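대리석 조리대 얼룩, 저는 이렇게 관리합니다

안녕하세요, 마와르 만다기입니다. 한국어로 살림 글을 쓴 지 오래되지 않아서 문장이 조금 어색할 수 있습니다. 너그럽게 읽어 주세요.

이번에는 흰 대리석 조리대 이야기입니다. 대리석은 예쁘지만 산에 매우 약한 돌입니다. 레몬즙이나 식초가 떨어지면 표면의 광택이 없어지고 뿌연 자국이 남습니다. 이것은 얼룩이 아니고 돌이 조금 녹은 것입니다. 그래서 닦아도 지워지지 않습니다. 저는 처음에 이것을 모르고 식초 물로 매일 청소했습니다. 지금 생각하면 마음이 아픕니다.
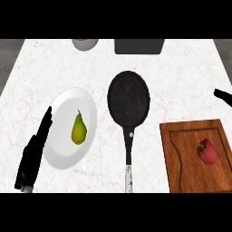 흰 대리석 조리대와 검은색 프라이팬

매일 하는 청소는 간단합니다. 미지근한 물 500ml에 중성 세제를 5ml 넣고 부드러운 천으로 닦습니다. 그다음에 깨끗한 물로 한 번 더 닦고, 마른 천으로 물기를 없앱니다. 물기를 그냥 두면 하얀 물때가 생깁니다. 가루 세제와 거친 수세미는 쓰지 마세요.

뜨거운 냄비와 팬은 꼭 받침 위에 놓습니다. 갑자기 온도가 변하면 돌에 금이 갈 수 있습니다. 무쇠로 만든 것은 젖은 채로 올려놓으면 녹이 돌 속으로 들어갑니다. 저는 창가 쪽에 그런 자국이 하나 있는데 아직도 못 지웠습니다.

기름 얼룩에는 베이킹 소다 반죽을 씁니다. 베이킹 소다에 물을 조금씩 넣어서 치약처럼 되게 만들고, 얼룩 위에 두껍게 바릅니다. 랩으로 덮고 하룻밤 기다립니다.
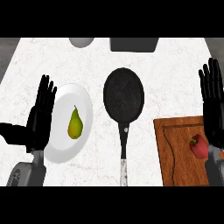 다음 날 랩을 벗기고 반죽이 다 마를 때까지 둡니다. 마르면 나무 주걱으로 살살 걷어 내고 물로 닦습니다. 문지르면 안 됩니다. 오래된 얼룩은 한 번에 안 없어지니까 두세 번 반복하세요. 친구 크리스티나마리아 카르펜코 씨는 네 번 했다고 합니다.

돌이 물을 흡수하는지 알고 싶으면 구석에 물을 몇 방울 떨어뜨려 보세요. 십 분 후에 그 자리가 어두워지면 코팅제를 다시 바를 때입니다. 저는 지난 7월에 발랐습니다. 바르기 전에 안 보이는 곳에 먼저 시험해 보시고, 제품 설명서에 있는 건조 시간을 지켜 주세요. 창문도 열어 두시고요.

커피 얼룩에 대한 질문도 받았는데, 그것은 제가 아직 시험하는 중이라서 다음 글에 쓰겠습니다.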